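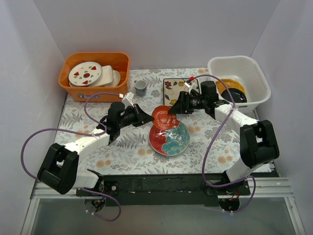
Odd plates out on the fern-print cloth, with watermelon slices in the orange bin and painted flowers on the cream square.

The unmatched cupboard

Reading time: 3 minutes

Print this story | E-mail this story

Leopold Auer sold his last full dinner set in October. It was white, it served 12, and he had owned it for most of his adult life without liking it much. He kept the gravy boat.

What he eats from now is a collection of singles. He has 30 plates he uses regularly and a larger number he doesn't, and no two were bought together. Most came from op shops and clearing sales near Gethin, where he has lived since he retired from teaching. He sets himself a limit of one new piece a month and mostly sticks to it.

The odd-plate table has been creeping back into favour for a few years. Gijs Smits runs the Mavimier secondhand crockery market, held in the old wool store at Hondholm. The last one drew 858 people through the door. He says buyers used to walk straight past the singles to get to the boxed sets.

"Now it's the other way around," Smits says. "I can't shift a six-piece setting. Put out one plate with fruit on it and it's gone before morning tea."

Fruit does well, and so do flowers, particularly when they look hand-painted. Square plates are slower because they waste cupboard space. Anything with a frilled edge goes early, and dots help. 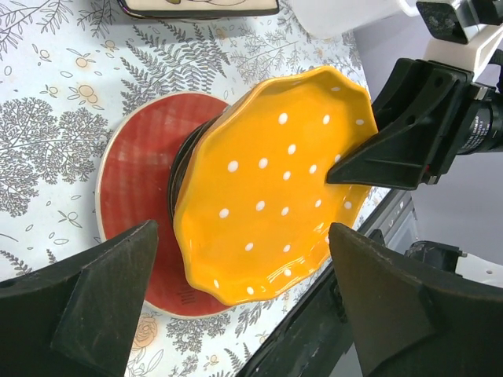
Yellow with white dots and a scalloped rim, stacked over dark dishes and a big red plate.

Colour is where people get nervous. Auer's advice is to have one large plain plate in a strong shade and let it sit under the fussier ones. Red is good for this. A pale edge on the big plate gives the eye a break, and something dark in between stops the bright glazes from fighting. He does the same with the cloth, choosing a grey leaf print over white, with a bit of peach in it if he can find one.

Storage takes more thought than it does with a set. Plates of different shapes don't nest, so stacks should be short, with the widest at the bottom. Auer stands his everyday pieces in a plastic tub and puts a tea towel between any that rub. He washes the painted ones by hand.

Old glazes deserve some care. If a plate is crazed or chipped, or you can't tell what it was made for, hang it on the wall and eat off something else.

Smits prices most singles at a few dollars. The dearest thing he has sold was a Galtano serving platter, which went for $200 to a woman who planned to keep keys on it.

Print this story | E-mail this story

Recent in Home
What to do with one good teacup
Tablecloths that survive gravy
Hondholm's wool store gets a new roof
Five ways to use a plastic tub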